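4.2 What people told me about their desks

I went into the interviews expecting to talk about chairs. Chairs are what the ergonomics literature talks about, and my whole interview guide was built around them (Guo still teases me about the two pages on lumbar support). But within the first week of March it was pretty clear that people wanted to talk about the surface in front of them, and how much of it they felt was theirs.

Some background on the numbers. The survey described in Section 3 went out to everyone on the Parkora mailing list and brought in 3,489 usable responses. Of those, 839 people said they worked at a shared desk for most of the week, and 17 of them agreed to sit down with me or with Aroha Faulkner for a long conversation. We recorded the talks, typed them up, and coded them separately before comparing notes. We disagreed quite a lot at first, mostly over what counts as "clutter" – Aroha is a much tidier person than I am.

The theme that came up again and again was the edge. People who share a table seem to need some kind of line, even a weak one. One woman in the Marinescu office used a row of pens. Another person folded a scarf along the side of her keyboard every morning and took it home at night. A man who had moved desks four times told me he didn't care where he sat, and then spent ten minutes explaining how he set out his desk mat, which he carried in a tube, before he even turned on his computer. "Once it's down, I'm at work," he said. I loved that, and I've tried not to lean on it too hard in the analysis.

Mats deserve a little more attention than they've had. Earlier work treats them as protection for the tabletop, or as a mouse surface that got too big. Our interviewees talked about them more like a rug in a rented room: it makes the place yours for a while, and it goes with you when you leave. 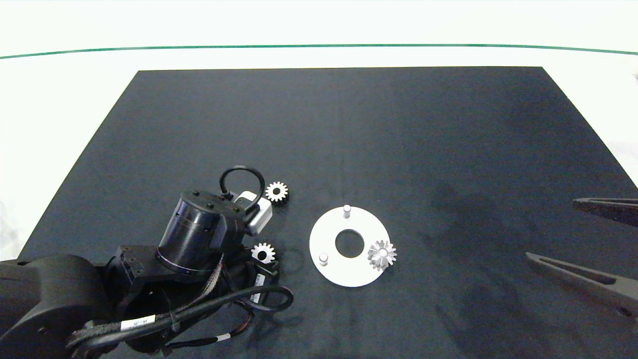 Figure 3. A dark mat on a white tabletop, covering most of the surface.

Color came up less than I'd guessed. Most people picked something dark because it hides coffee, and only a couple had thought about how it looked next to the table. Size mattered far more. A big mat could come across as greedy when two people had to share, and at Dideck this had turned into a real (if very polite) argument, with one team asking for a limit of 70 centimeters per person. The limit never got written down anywhere, but everyone I spoke to there could quote it.

I should add that not everybody wanted a boundary. Three of the interviewees said they liked a bare table and found other people's things a bit much. All three had come from Pistska, where desks are cleared every evening, so I can't say whether that's taste or habit. We come back to this in Section 5, along with the question of who gets to leave things out overnight.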